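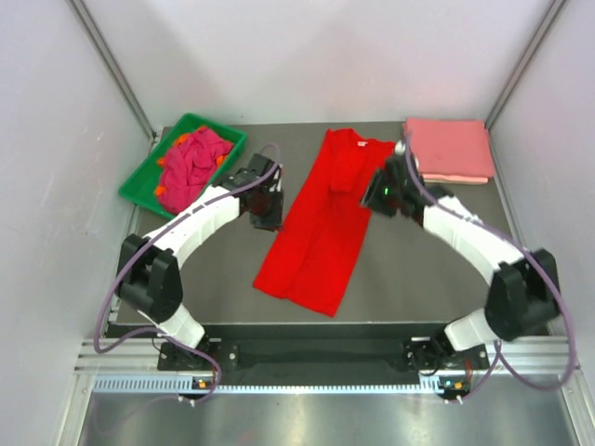 Red garment laid out on the table, pink cloth in the green tray, folded stack at upper right.

February 3, 2023 -- bike parking notebook, Prodholm station side

Counter is back up. Tae-yang swapped the battery this morning and the rack sensors all woke up except the one at the far end by the stairs, which has never liked us. Leaving it for now.

Main thing to get down while it's fresh: the double-deck racks are filling from the BOTTOM and the overflow is going onto the railing before anyone touches the upper deck. We sort of knew this from walking past every day, but seeing it in the log is great. Lower deck full by 7:40, railing starts picking up bikes at 7:45, and the first upper slot doesn't get used until well after 8. People would much sooner lock to a wet railing than lift a bike onto a tray at chest height. I tried the lift myself with the Pruvo (heavy one, kid seat on the back) and I completely get it. Gas spring helps a lot once you have the front wheel in, but that first shove is all shoulders.

Numbers for the morning: 186 bikes in total on our side of the tracks. 23 of them on the railing. 3 on the upper deck at the 8:00 mark. I did the railing on foot with a clicker and then did it again on the way back and got the same answer, so I trust it.

Griet's idea, and I love it: tie one brightly colored bike to the upper deck overnight and see if others go up next to it. She says people park next to bikes, they don't park in racks. We had a bit of this in September when somebody left that orange step-through against the lamp post at Verbeke's corner and by the end of the week there was a whole nest of them there. Same lamp post is bare now. I have the old Drivex frame in the basement, wheels still true, no saddle worth stealing. Candidate!

Things to settle before we do it:

Where it goes. Griet wants the middle of the rack, I want the end closest to the station doors. If it goes at the door end and people follow, we can't tell whether it's the bike or the door. So the middle is better, she's right, and we do the door end as a second round.

Tag on the bike so it doesn't get hauled off as abandoned. Tae-yang will call the station office. They were nice about the sensors so I expect they'll be nice about this.

How long. I'd say two weeks with the bike, two weeks without, then swap. School vacation lands in the middle of that and will make a mess of it. Look at the calendar properly before we fix the dates.

Side note on the sensors. They read a slot as taken when there's metal over the plate, which means a bike leaning across two slots counts as two. Cargo bikes too. I went through the log for anything that filled and emptied in pairs within the same few seconds and there are more of those than I'd like. Tae-yang thinks he can merge them in the script with a time window. Five seconds to start, then check against the clicker count. The far-end sensor also triggers when the cleaning cart goes by, so throw out everything from that one until it's been moved.

Total log so far has 569 events after throwing out the far end. More than enough to play with this weekend.

Also talked to a woman locking up at the railing, gray city bike, two panniers. She's been parking at that exact spot for years and has never once looked at the upper deck. Didn't know it pulled down! She thought you had to lift the bike all the way up there. I showed her the handle and she did it on the first go and laughed. So some of this might just be that the handle is black on black and you can't see it at 7:45 in the winter. Strip of reflective tape on the handles costs next to nothing. BUT -- don't do the tape and the decoy bike at the same time or we learn nothing from either.

Order then: decoy in the middle, decoy at the door end, take it away, then tape.

To do:
Pump up the Drivex and find a lock I don't mind losing
Tae-yang -- station office, merge script
Griet -- clicker count on the town side, same hour, so we have something to compare with
Me -- draw the rack plan again with the slot numbers the right way around this time
Ask Verbeke's if we can put a counter on their lamp post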